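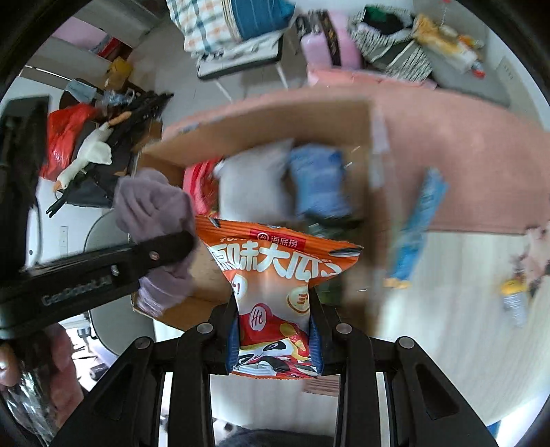

# Sorry Bench notes, plus the worksheets finally

Mar 13, 2021

Quick one. Kettle's on, I have until school pickup, so no editing.

The worksheets for *The Sorry Bench* are done. All of them. Well, all except the puppet one, more on that lower down. They go up tonight if the site lets me, tomorrow if it doesn't.

For anyone new - I wrote a picture book about two kids in Pudport who have a fight over a kite and then have to sit on the same bench because it's raining and there's only the one bench with a roof. Marit Tveit did the pictures. Hovland published it in October. Ages four to eight or so, though a lot of grown-ups have written to tell me about their sisters.

2,080 copies printed, 929 gone. I have no idea if that's good. Joar Sæther at Hovland says it's good for a book with no dog in it. I think he was being nice.

## Why worksheets at all

I didn't want them. I'll say that up front. I had worksheets as a kid and I remember filling in a rainbow about my feelings and putting "happy" on every stripe so I could go outside. I was picturing that rainbow the whole time.

But teachers kept asking. Same email over and over - loved the book, read it twice, now it's 1:40 and we have half an hour, what do we do? And my answer was um, talk? Which is easy to say when you aren't the one with a room full of six year olds.

So ok. Worksheets. I made a few rules and taped them over the desk.

- No rainbow.
- No right answer printed upside down at the bottom.
- A kid who hates writing can do the whole sheet with a pencil drawing.
- Nobody has to share theirs out loud. It says so on the page, in big letters, so the kid can point at it.

That last one got me more thank-yous than anything else in the test round. A second grade teacher in Braltcombe said one boy kept his finger on that line the entire time he was drawing. Then he showed her anyway, after everybody else had gone out to lunch.

## What's in the pack

**The bench.** A blank bench with rain over it. You draw who's sitting on it. Could be you and someone, could be two someones, could be you by yourself. I figured there'd be a lot of brothers. There were a lot of grandmas?? Would love to know what the grandmas did.

**The kite list.** What was the fight about, and what was it *really* about. In the book it's about the kite but it's really about Pell getting a new friend over the summer. Kids are scarily good at this. One wrote "the fight was about the blue scissors. it was really about the blue scissors." Fair enough.

**Small, medium, huge.** You sort sorries. A sorry for stepping on a foot, a sorry for telling a secret, a sorry for something you did on purpose. Then you pick one and work out what goes with it besides the word. Fix the thing, give the thing back, sit nearby for a while. I rewrote this one so many times. First version was preachy, second version was even worse, third one was so vague that my own kid asked if it was a recipe.

**Not yet.** This is my favorite and the one I had to argue for. It's for the kid who got the sorry and isn't ready. There's a page in the book where Pell says it and Noor just looks at the water, and then it's the next page and she's still looking at the water. Early readers at Hovland wanted her to say "that's okay" right there. Marit dug in harder than I did. She'd already painted the water and she said she wasn't going to paint over it for the sake of manners.

So the sheet has a door on it and you draw it as open as you want. Shut is fine. A crack is fine. One girl drew the door wide open with a guard standing in it. Best thing anyone has ever made out of something I wrote.
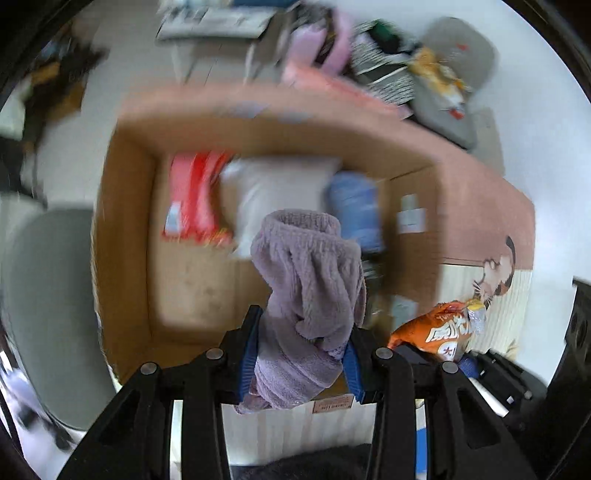

*Mauve-gray and very soft, over the big cardboard box.*

## The printing thing

Boring but people ask. The sheets are plain black and white on purpose. I got that wrong the first time. Marit made these lovely gray washes for the rain, they looked gorgeous on my screen, and then every school copier in the world turned them into mud. Braltcombe sent me a photo of a bench that looked like it was on fire.

She redid the rain in little pen strokes. Took her a whole weekend and I owe her dinner. Several dinners.

They come two ways now, full page or 2 to a sheet if paper's tight. The small ones are honestly nicer for little hands, I think a whole empty page is a lot to be faced with. Leave the scaling at 100 or the door loses its left side.

If you'd like them printed for you, Otance will do it on heavier paper and mail them. I don't make anything off that. The paper is nice, the checkout page is a pain, you have to put your zip code in before it'll show you a price. Just use the copier unless you need fancy.

## The puppet one

Right so. There was supposed to be a cut-out Pell and a cut-out Noor and you tape them on pencils and act out the bench part. Cute, easy, half a morning's work.

Except when I tried it with 4 kids at the library the puppets did nothing but hit each other. Straight off. With real joy. Pell got his head torn off before I'd finsihed explaining. Then they taped it back on and made him say sorry to the *tape*, and I laughed so hard that I lost the room for good.

I can't decide if this was a total failure or the best session I've had. They did get to sorry in the end. They got there by a much louder road. But I can't send that into a classroom with a straight face and call it a quiet activity.

Joar thinks we should put it in and call it Loud Version. Marit thinks the necks need to be thicker. They may both be right. It's parked for now. If you're a teacher and you'd like to try the puppets with your own bunch, write to me and I'll send the rough pages, thin necks and all.

## Some questions from the inbox

*Can I use these if I don't have the book?*
Yes. Bench and Small medium huge work with nothing else. The door one is a bit odd on its own, tell them the part about the water first.

*Is there a version for older kids?*
No. I tried. Eleven year olds can smell a worksheet through a wall. For that age I'd skip the paper, read the book out loud like it's for someone else's little brother, and then ask who was more wrong. You won't need anything after that.

*Why does the grown-up on the ferry not help?*
I get this one every week. He's reading his newspaper. I wanted one adult in a picture book who just doesn't notice. My editor asked for him to at least look up on the last page, and he does, a tiny bit, look at his glasses.

*My daughter wants to know if they get the kite back.*
It's on the back endpaper. Upper corner, in the tree. Marit hides things and doesn't tell me either.

*Will you come and read at our school?*
By video for now, like everyone. I'm not bad at it. I do hold the book too close to the camera, and kids will shout that they can only see a knee.

## Things I'd change

Since I'm in a confessing mood. I'd take one line out of page nine, where the mother says "use your words." I hate that line. I hated it while typing it. They had words, words were the problem, they'd used loads of them. If it ever gets a second printing she's going to say nothing and hand them a towel.

I'd also make the fight longer. It's one spread now and a reader in Pudport (real one, she's seven, she has met the bench) told me it was over too fast and hers go on until bedtime. Noted.

And I'd put a blank page at the end. Just blank, for whoever. Hovland said blank pages cost the same as full ones. I know, I know. Still.

## Next

Next week is the read-aloud recording, if next door is finished with the drill by then. My voice only, no music. Marit is going to draw the rain while I read and we'll see if the timing works out. I'm a fast reader and it's slow rain.

After that I really have to get back to the other book, the one about the boy who won't come down to say hello to company. It's got a middle and no start. Joar has asked about it twice, very politely, in emails that were about something else.

If you use the sheets, send me what the kids draw, with no names on it please. I look at every one. The guard in the doorway is up on my wall now, her mom said I could keep it.

Ok, pickup. Shoes.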